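Flultine Gutter Guard by Bikell
Mill finish or brown. Sold in packs of 6.

Gutters have one job, and leaves have all December to stop them doing it. The Flultine is a perforated aluminum cover that slips under the first row of shingles and screws to the front lip of the gutter. Water goes in. Leaves sit on top looking foolish until the wind moves them along.

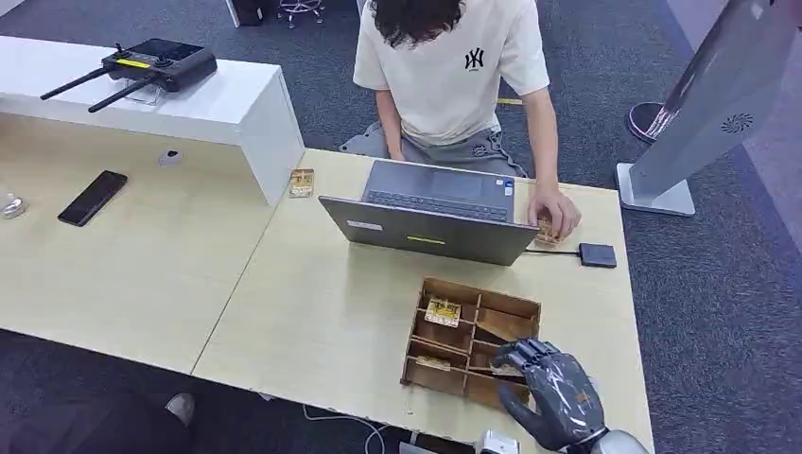

At the desk, laptop open

Each piece is 3 feet long and overlaps its neighbor by 2 inches. Cut it with tin snips, and wear gloves unless you enjoy explaining bandages. It fits standard K-style gutters. Half-round owners want the Plilska, further down the catalog, where it costs more and looks smug about it.

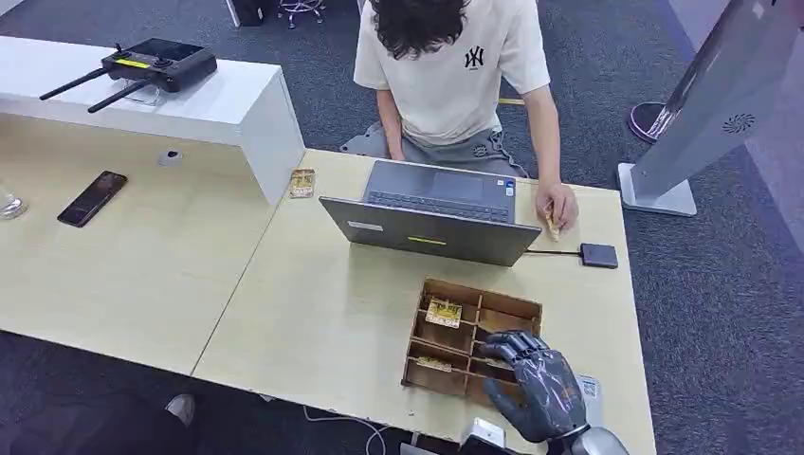

A buyer in Huet writes that the guards went on in an afternoon, that pine needles still get through now and then, and that the ladder has finally been lent to someone else. We can't argue about the needles. Fine mesh stops them, and also clogs.

Screws are included. A sensible ladder isn't. If your gutters already sag, rehang them first; a lid won't straighten a crooked pot.

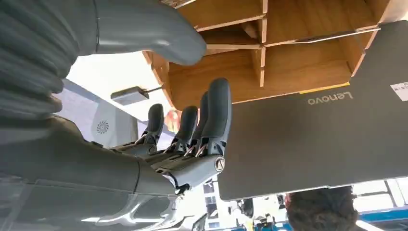
Does it void my roof warranty? asks one reader, who has clearly met a roof warranty before. It might, if yours forbids anything tucked under the shingles. Read the small print or call your roofer before you order.

Unopened packs can be returned within 2 months. Bent ones are yours to keep.

Page updated 12th April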